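Cerkham, Feb 28, 2006 - Plelix Racing has filed for arbitration against its former engine supplier, Pillora, over the early termination of a supply contract that covered 17 races.

The team states that 92 days' notice was required under the contract and that 60 were given.

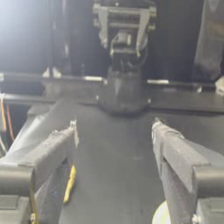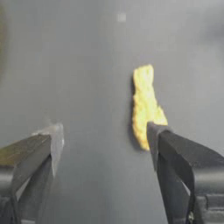
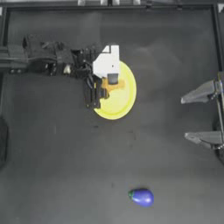
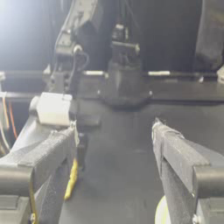

Plelix will run Ogbonna engines when the season opens at Cerkham. The first unit completed 610 kilometers of testing without a change of parts. Driver contracts are not affected. A hearing is expected in September, and the team will make no further comment before then.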